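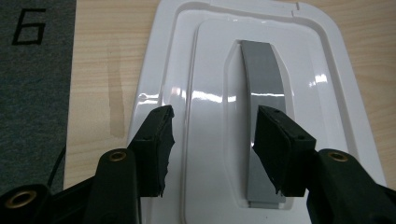
Tensão do fio: notas de regulação da Kodex

Comprei a Kodex em segunda mão na loja Figueiredo, em novembro, e desde então tenho registado num caderno as regulações que faço para cada tecido. Este texto passa a limpo a parte que diz respeito à tensão. Aplica-se a uma máquina doméstica mecânica, de lançadeira oscilante e caixa de bobina metálica. Quem tiver bobina horizontal encontrará diferenças na segunda secção.

Antes de mexer em qualquer parafuso convém fixar as outras variáveis. Eu uso sempre a mesma amostra: duas camadas de algodão cru, tiras de 20 cm, agulha universal 80, ponto reto de 2,5 mm. Linha de poliéster Lodbridge, uma cor em cima e outra na bobina. Com linhas da mesma cor o diagnóstico é quase impossível sem lupa.

O ponto está equilibrado quando o nó fica entre as duas camadas. Se a cor da bobina aparece em pontinhos no lado direito, a tensão superior está alta ou a inferior está baixa. Se aparece a cor de cima no avesso, é o contrário. Os laços grandes e soltos no avesso são outro problema: quase sempre a linha superior não entrou entre os discos. Acontece quando se enfia a máquina com o calcador descido, porque os discos estão fechados. Levantar o calcador, retirar a linha toda, enfiar de novo.
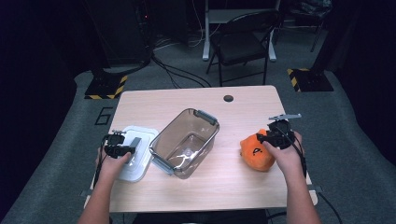 Depois de enfiar corretamente, repito a amostra com o seletor em 4. Só a partir daí faz sentido comparar. Na minha máquina o 4 do seletor corresponde a um aperto ligeiramente superior ao que o manual sugere para algodão, e por isso trabalho normalmente em 3,5. O seletor não tem unidade física. É uma escala relativa ao curso da mola, e duas máquinas do mesmo modelo podem dar resultados diferentes na mesma posição.

A caixa da bobina

A tensão inferior regula-se no parafuso pequeno da mola lateral. O teste habitual consiste em suspender a caixa pela linha: deve ficar parada e descer alguns centímetros quando se dá um puxão curto. Se cai sozinha, está frouxa. Se não desce, está apertada.

Rodo o parafuso um oitavo de volta de cada vez e anoto. Marquei a posição de origem com um traço de caneta de tinta permanente na própria caixa, e recomendo que se faça o mesmo. Há quem defenda que a mola inferior nunca se toca. Para costura corrente concordo, mas com linha de pesponto grossa na bobina não há seletor superior que compense. Resolvi a questão com uma segunda caixa, comprada por 5 euros, que fica permanentemente regulada para linha grossa.

Convém também passar a ponta de um cartão fino por baixo da mola. O cotão acumula-se ali e abre a mola o suficiente para falsear o teste da suspensão. Perdi uma tarde inteira a corrigir no seletor um defeito que era cotão.
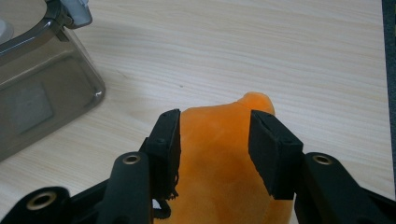

Valores por tecido

Algodão médio: seletor 3,5, agulha 80, ponto 2,5.
Ganga, duas camadas: seletor 4,5, agulha 100, ponto 3.
Viscose: seletor 3, agulha 70, ponto 2,2.
Malha de algodão: seletor 2,5 a 3, agulha de ponta redonda 75, ziguezague estreito.
Lona fina: seletor 5, agulha 100, ponto 3,5.

São valores da minha máquina, com a minha linha. Com a linha Kesbridge, que é mais fina e tem acabamento mais liso, desço meio ponto em todos os casos. Ainda não tenho amostras suficientes dessa linha em malha para dar um número fiável.

A viscose merece uma ressalva. Franze mesmo com tensão equilibrada, sobretudo no sentido do fio, e aí baixar apenas a tensão superior desloca o nó sem eliminar o franzido. O que resultou melhor foi reduzir a pressão do calcador e encurtar o ponto. Papel de seda por baixo também funciona — mas arrancá-lo de uma costura comprida é um trabalho ingrato.
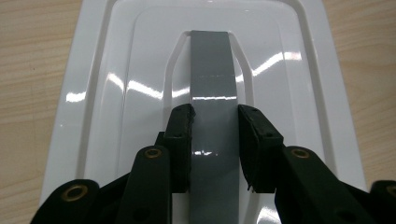

Na malha, o critério visual não chega. Depois de coser estico a amostra até ao limite do tecido; se algum ponto rebenta, alargo o ziguezague antes de voltar à tensão. A última amostra do caderno, em malha canelada, tinha 88 mm em repouso e ainda rebentou dois pontos na linha da bobina. Falta-me repetir o ensaio com linha texturada, que exige encher a bobina a baixa velocidade para não a esticar.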